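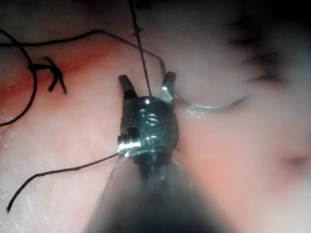 Simple interrupted stitches on a practice pad

Updated Jun 18, 2019

The simple interrupted stitch is the first one everybody learns and the one everybody gets sloppy about by February. One bite, one knot, cut, repeat. These are the notes we use at Tiscombe, minus the coffee rings.

What you need
A tissue pad with an incision in it. A curved needle with thread attached. Black thread is best, as it shows up on pink and leaves you no excuses. Good light. Something to drink afterward.

1. Find your needle before you find your thread. Pull the strand gently and see which end moves. If the wrong loop moves, you are already in a tangle, so sort it out now while it is still a small one.

2. Grip the needle about two thirds of the way back from the point. Too near the tip and you run out of needle halfway through the bite. Too near the thread and you will bend it, then blame the manufacturer.

3. Go in at a right angle to the surface. Beginners like to slide in at a slant, which gives you a shallow bite and a stitch that holds with all the conviction of wet tape.

4. Follow the curve. The needle is an arc, so turn it through an arc. Pushing it in a straight line tears the pad, and pads cost money.

5. Come out the same distance from the cut as you went in. Uneven bites leave one edge sitting on top of the other like a badly closed suitcase.

6. Let go, pick the needle up again by the body on the far side, and draw the thread through until you have a short tail. Never grab the point. It was sharp when you started, and you would like it to stay that way.

7. Tie. Two wraps for the first throw, then single throws in alternating directions. Bring the edges together until they touch, and stop there. Strangling the tissue is a separate skill and we don't teach it.

8. Cut the tails short but not flush. A stubby pair of ends is fine. A knot with no ends at all is a knot with plans to leave.

If your pad has two incisions running in different directions, do both. The easy one flatters you. The awkward one is where the learning is, along with most of the swearing.

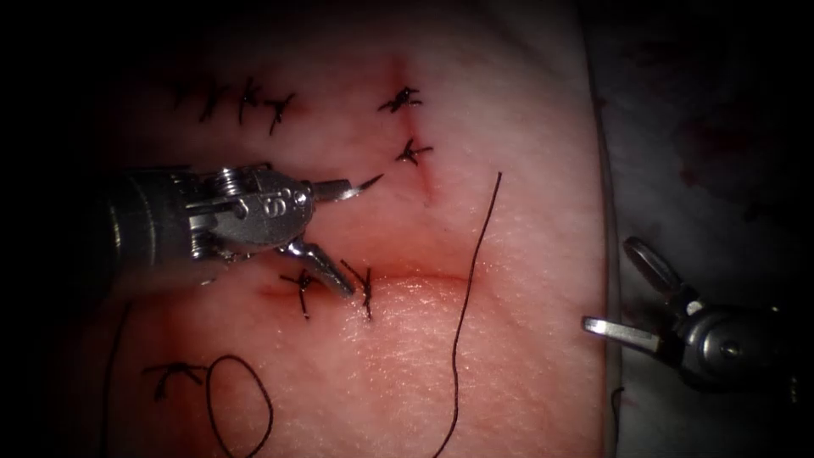
One reader complained that we never say how many stitches to do, and that it took her 100 before the knots stopped slipping. By stitch 33 she had wanted to throw the pad out of a window.

We'd suggest 20 a sitting. Go back over the last few before you pack up, since those are the ones you did tired.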